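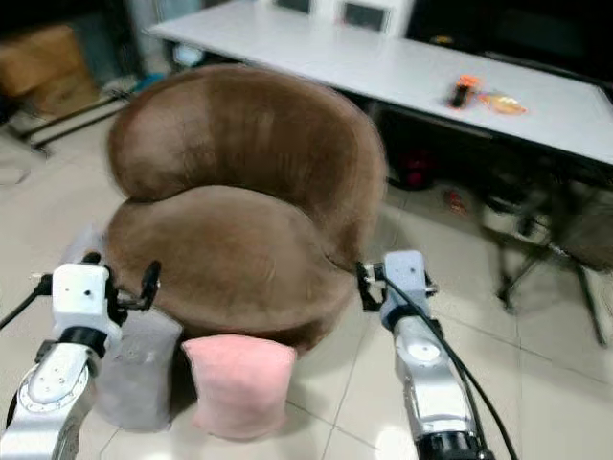
Stusetti Opens Reupholstered Seating Collection to Local Organizations

Stusetti, the furniture reuse center, announced on 7/21/24 that its refurbished lounge seating is now available for long-term loan to libraries, clinics, residents' associations and other community organizations. The collection consists of 391 chairs, footstools and small sofas, together with a stock of loose cushions in coordinating colors.

The seating was acquired in stages from two closed hotels and from the former showroom of Jääskeläinen, a family furniture retailer that ended its operations last year. Most of the pieces are low armchairs with rounded backs, a shape that was in steady demand with the hotels and that the center considers well suited to waiting areas and reading corners. Brown velvet is the most common covering. Green and dark blue are available in smaller numbers.

Tiina Aaltonen, director of Stusetti, said the decision to lend the furniture was made after a trial period in which 17 organizations took part.

"The organizations told us that they needed comfortable seating but could not commit to buying it," Aaltonen said. "A loan of two years gives them time to see how a room is used. At the end of that time they may return the chairs, exchange them or keep them for a modest fee."

Each armchair is issued with two plush cushions, normally in different colors. Pale pink and light gray is the standard combination for the brown chairs, and borrowers may request another pairing when they submit their application. The cushions are supplied separately from the seat and can be used on the chair or on the floor, an arrangement requested by several of the libraries for their story hours.

Repairs to frames and seats were carried out at the center's own workshop under Esko Tuominen, head of upholstery. Wooden parts that could not be saved were replaced with components from Luvwood. Tuominen advised borrowers that velvet will show lighter and darker streaks depending on the direction in which the pile lies, and that such streaks should not be reported as stains or wear.

"A soft brush, used in one direction from the top of the back to the seat, will even out the color," he said. "Water should not be used on the fabric unless our care sheet calls for it."

The care sheet also asks that chairs be kept away from radiators and direct sunlight, and that they be lifted from beneath the seat when moved. Felt pads are provided for use on tile and other hard floors. Cushion covers should be returned to the center for cleaning and will be exchanged for clean covers at no charge.

The first group of loans under the new terms includes a set of ten armchairs for the Brellitz Street health clinic, where they will be placed in the family waiting room. Shirley Gill, the clinic's facilities manager, said the existing benches would be moved to the corridor.

"Parents often wait with a small child on their lap, and a straight bench is not suitable for that," Gill said. "We tried one of the round chairs during the trial and it was seldom free."

Applications will be reviewed by Simin Nouri, loans coordinator, in the order in which they are received. Organizations must state the size of the room, the type of flooring and the number of pieces requested. The refundable deposit is $200 per organization, regardless of the number of items borrowed. Private households are not eligible for the loan program but may continue to buy from the center's shop during regular opening hours.

Borrowers may inspect the furniture by appointment before signing an agreement. Delivery within the city is included, and organizations outside the city are asked to arrange their own transportation. Application forms are available at the front desk and will be accepted through the end of the month.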